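Pivari play returns to the Tavadell for a May run

28 April 2023

Great news for anyone who missed it the first time: The Salt Ledger is coming back to the Tavadell Theater in May, with the full original company and a slightly longer second act. Womix Productions confirmed the revival this morning, and tickets are already on sale.

The play is set in the harbor town of Pivari during one long winter, when the cannery has closed and two sisters are left to sort through their father's accounts. It sounds like a quiet evening, and for the first 20 minutes it is. Then the younger sister opens the wrong book, and from there the thing hardly stops for breath. The last argument between them, played almost entirely in the dark, had people gripping their armrests last season (this writer included!).

Only 3 actors appear in the whole piece. The third plays everyone who comes to the door, from the priest to the man who wants to buy the boat, and the changes happen in full view of the audience with nothing more than a coat and a hat. It is a joy to watch, and very funny in places where you don't expect to laugh.

The script won the Kramer Prize for new drama last year, and the judges singled out the way it lets both sisters be right. The new scene in act two follows the older sister on her walk back from the bank. Womix says it was in the first draft and dropped before opening to save time. Having read it, I can't wait to see it on its feet.

There will be 13 performances, all on the main stage, which seats 1076. That's a big step up from the studio space where the show began, and the set has been rebuilt to fill it. The kitchen table stays, thank goodness, and so does the wonderful creaking staircase. 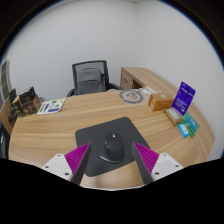
Booking is open now on the Tavadell website and at the box office in the lobby. Members can buy up to 5 tickets each, and there are reduced prices for students at every matinee. The front two rows are being held back for same-day sales, so it's worth trying your luck even if a date looks full.

The running time is two hours and ten minutes, including one intermission. A talk with the cast follows the second matinee and is free to anyone holding a ticket for the run.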